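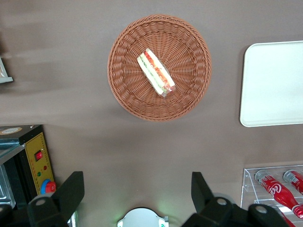 An afternoon at the Cimholm open lab

I'd been meaning to get out to Cimholm since January, when a friend forwarded me their newsletter, and on Monday, May 19, 2025 I finally took the day off and went. It's a two-hour drive if you don't miss the turn at the feed store. I missed the turn at the feed store.

The building used to be a furniture showroom and still has the big windows along the front, which is lovely for visitors and (I was told) a headache for anyone trying to keep the light the same from one hour to the next. They gave me a sticker badge and a cup of pretty good coffee, and then I got to go wander.

The kitchen and snack tables

This is where I spent most of my time! The project is called Jirnska, and the idea is to collect lots and lots of short examples of a person doing a small job through the robot's arm, so that a learning system can be trained on them later. One example is called an episode. A person takes the controls, does the job, puts things back differently, and does it again. And again.

The table I got to stand beside had a wicker basket with a wrapped sandwich in it, a white tray, a clear rack with red Coca-Cola bottles lying on their sides, and a black appliance with a yellow control panel. The job for that table was "move the sandwich from the basket to the tray." It sounds like nothing. I figured I'd watch two or three and move on, and I stayed for most of an hour.

Lovisa Ekström was running the table and let me ask everything. My first question was why bother with the bottles and the appliance if the job is only about a sandwich. She said they want the system to learn in places that look like places, with other stuff sitting nearby that it has to leave alone. They swap the extras between sets. The sandwich itself gets turned, too - pointing one way, then another, then shoved up against the side of the basket, which she said is the nasty one.

The plastic wrap is nasty as well, apparently. Clear film catches the light differently every time you move it, and a camera doesn't get much of a shape to hang on to. I would never have thought of that. I open those things with my teeth.

They had 966 episodes for the sandwich job when I came in, going by the whiteboard, and the plan was to pass a thousand by the end of the week. A good operator gets through 32 in a session before they have to hand over the controls. That's a rule, not a suggestion. Lovisa said people get sloppy when they're tired, and the sloppy ones end up in the training set right along with the good ones if you're not careful.

Trying it myself

Yes, they let me! I got seven tries. The hand controls are lighter than I expected, and the first thing you notice is that you have no sense of touch whatsoever. I kept looking down at my own fingers as if that would help. On my first try I pushed the sandwich around the basket like a hockey puck. On the second I got hold of it and then forgot which way was up on the wrist and froze.

My fifth one was clean, and the operator next to me gave me a little nod that I am still pleased about. I asked if it would be kept. Lovisa said visitor episodes go in their own folder, and she was very kind about it, and I understood that my folder is not going anywhere near the robot.

What happens to the bad ones

I asked about this at the review desk in the back. Failed tries get a tag, and some are kept on purpose, mainly the ones where the operator fumbles and then recovers. The reviewer told me those are worth more to her than a perfect run. Others get tossed: wrong task name, somebody's sleeve in the way, the reset done halfway. Each episode is watched at double speed by one person, with a second person checking a handful per batch. The software for this is called Espiritu and it looks like something I used for payroll in my twenties, gray buttons and all. Everybody seems fond of it anyway.

The other room

Rarmont is the newer project, folding and stacking cloth, and I only got a short look. They were between sets and had the dish towels out in piles. Some 101 towels, according to the guy sorting them, bought at three different stores so they wouldn't all be the same. He asked me to feel two of them and say which was stiffer. I got it wrong.

If you want to go

Parking is around the back, not out front. Wear flat shoes, the floor is concrete and you'll be standing. Ask to sit in on a reset if they offer, it's more interesting than it sounds. The coffee is free but lunch isn't included, and after an hour of staring at a sandwich I was starving. I stopped at the diner by the feed store on the way home and had the turkey club.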